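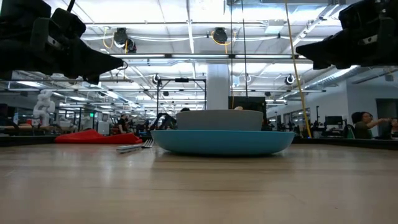
Gray bowl on the blue plate, fork to the left.

Setting a Table, Week 3 handout
Marjorie Treloar

Hi all! Marichka Hutsuliak asked me to write up what I rambled through in class, so these are my notes, tidied a little (only a little). We're still on the single place setting. Please don't jump ahead to the buffet pages, we'll get there.

Start with the plate. Everything else takes its spot from the plate, so put it down first and leave it alone. I like a wide plate under a bowl -- it catches the drips, and you can carry the whole thing back to the sink in one trip. If your plate and bowl don't match, fine. Mine at home haven't matched since July.

Fork on the left, tines up. For a formal setting it lies straight up and down, handle toward the diner, a thumb's width from the plate. Leave room! Most of you crowd it.
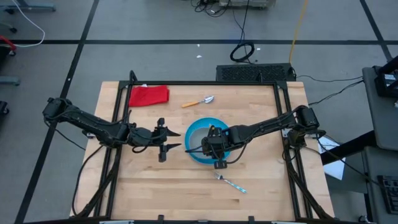
Spoons go on the right for a formal setting, but in a casual one I'm happy to see a spoon laid across the top, especially if dessert is coming. Pick one way and do it at every seat.

Napkins: fold in half, then in half again, press with your palm. Cloth ones hold a fold better if you iron them first. It goes left of the fork, or under it if you're short on space.

For next time, set up to seven places at home, all the same, and bring me 2 questions. Read the Pylypenko pages on glasses too -- skip the part on fish knives.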